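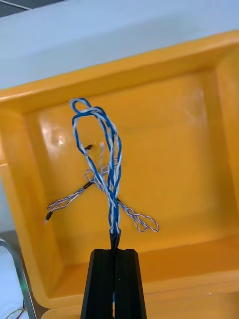 A reader in Leltville wrote to us to ask whether a robot has to follow rules, or whether it can just do as it likes. What a lovely thing to ask! Robots do have rules, but it is people who write them down, and people who have to make sure they are kept.

Let's begin with the rules for a robot that picks up small electrical parts, the sort of job they do at the Brakico workshop in Nindov.

## Rule one: give everything a home

Red circuit boards go in a yellow bin, and they go in flat, with a bit of space around each one so that a pair of robot fingers can get in beside it (you'd want room for your own fingers too, wouldn't you?).

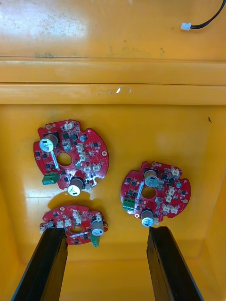 ## Rule two: be gentle

Circuit boards are covered in tiny parts, and a hard squeeze can crack them. So people set a limit on how tightly the gripper may pinch. At Brakico, a new robot has to do 100 practice lifts before it joins in with the real work, and if it drops more than 2 it must start all over again.
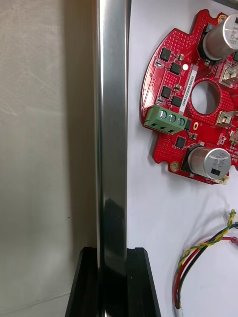 Speed matters as well. When a person comes close, the robot has to slow right down or stop, and there should always be a big stop button that anybody can reach.

## Rule three: check, then check again

The Mäkelä checklist, which hangs on the workshop wall, has 46 questions on it. Are the wires tidy? Is the power off before anyone reaches in?
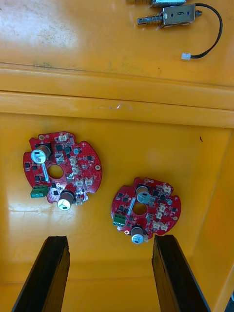
It takes nearly 77 minutes to go through them all, and yes, that is rather a long time, but every question must have its tick before the robot is switched on.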